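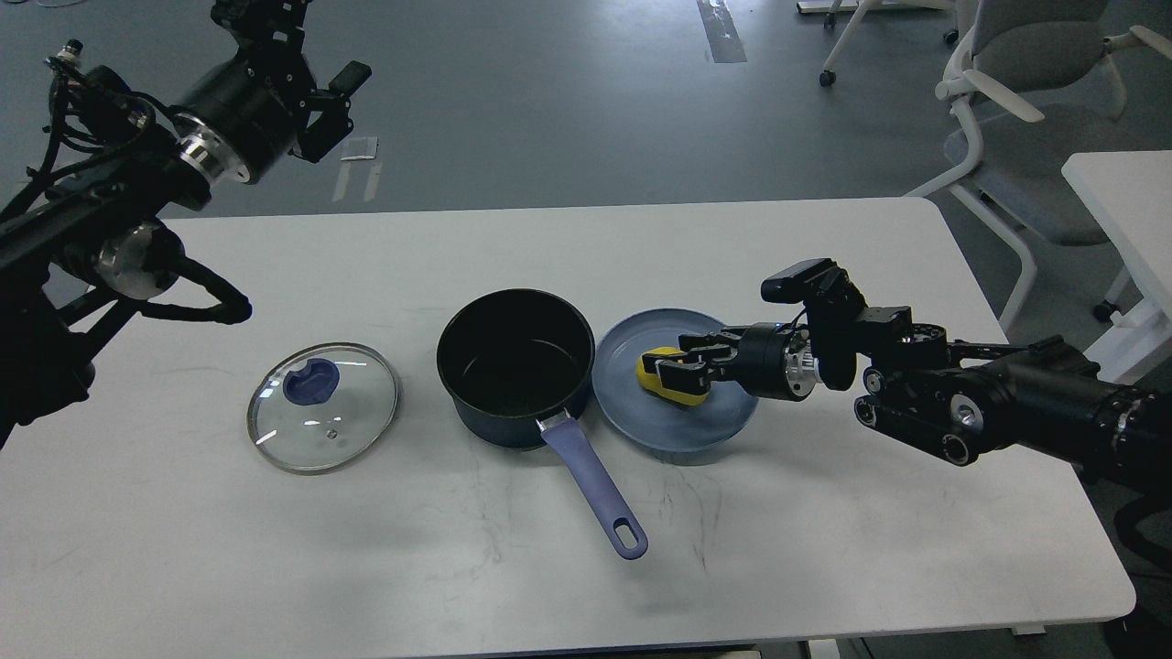 Home | Archives | Threads | Search | Log in

We use cookies to keep you signed in to the list. Accept | Settings

Subject: Re: Glass lids and washing up small saucepans

Hryhorii Vasylenko wrote:

> Hello all. I finally replaced my old saucepan with a nonstick one, and
> within a month the inside has gone dull and sticky. I use a yellow
> sponge with the darker underside, same as for everything else. Is
> that the trouble? Also, water keeps getting under the lid knob and
> dribbling out later, all over my clean shelf.
> Hryhorii

Dear Hryhorii,

I'm so glad you wrote, as I went through the very same thing in February with my little navy pan (the one with the lavender handle, which my daughter picked out and I have grown terribly fond of). If the back of your sponge is the rough kind, I'd keep it away from the nonstick altogether and save it for plates. The soft yellow side is plenty for a saucepan if you let it soak while you eat.

The stickiness is most likely old oil that has baked on. Simmer some water in it with a spoonful of baking soda for 13 minutes or so, let it cool, then wipe it out gently. Mine took two tries, and I had quite given up after the first one!

As for the lid, do you have a screw on the underside of the knob? Mine had worked loose. I take the knob off now and then, dry both pieces, and put it back snugly, but please don't crank it down hard against the glass. Then I leave the lid flat on a towel for 30 minutes before it goes anywhere near the cupboard.

Oh, and I wash the lid first, then the plates, then the pan last of all. My mother did it that way in Prukville and I never thought to ask her why.

Do let us know how it comes out, and bring the pan along to supper if it's still being stubborn.

Warmly,
Agnes Lindholm

Recent threads
- Puvier kettle, where to find a new gasket
- Shevchuk bread tin: line it or grease it?
- Motero dish rack with rusty feet
- Dividing a soup recipe meant for 200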